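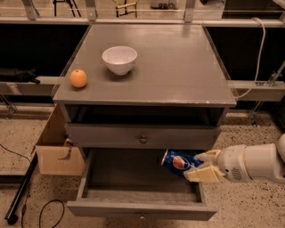 Ellano workshop notebook — December, Sunday session
Entry by Samah Nasr. Also on the bench: Daniyal Kakakhel, Babar Mohmand.

Purpose. To continue the drawer task with the Traller arm under the revised wrist settings. The task is unchanged from the previous entry: one can, lower drawer open, upper drawer closed. The orange and the bowl remain on the top as obstacles and are not to be touched.

Configuration. Controller firmware as before. Wrist speed limit lowered by Daniyal before the first run. Grip force set to 383 on the controller scale, which has no physical unit; the earlier value of 704 dented two cans last month and should not be restored. Camera calibration repeated at 2:15 p.m. and saved under the name Jullach. The old calibration has been kept in the same folder.

Observations. The approach over the open drawer is the slowest part of the motion. With the can tilted, the fingers require clearance on the side nearest the arm, and the planner will sometimes choose a path that passes too close to the edge of the tabletop. Babar raised the waypoint above the drawer and the path became more regular. The change is in the shared settings file — please pull before running anything.

The log for the afternoon contains 1,345 lines, most of them joint temperature notices of no importance. The notice level should be reduced. One emergency stop was recorded at 3:40 p.m. It was pressed by hand when the elbow joint began to vibrate. The mounting bolts at the base were checked and one was tightened by a quarter turn. The vibration did not return during the session, but the base is to be checked again before the next one.

Pickup from the tabletop. The can is laid on its side for this portion. The fingers come down from the right and must remain level before closing. 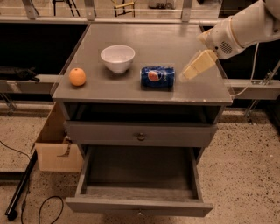

Kedir Woldemariam wrote beside this section that the closing height should be measured from the tabletop and not from the floor, as the floor in this room is uneven and the cabinet may be moved between sessions. Agreed. The height reference will be changed in the Ghauri branch, and the floor value left in place until the new one has been tested.

Open items.
Finger pads: replacement set to be printed in the softer material.
Planner: time limit may be raised, up to 99 seconds, for the drawer approach only.
Cable on the arm: confirm slack at full reach.
Emergency stop: label to be replaced, Babar.

Power to the arm switched off at 6:05 p.m. Settings file and log copied to the shared drive.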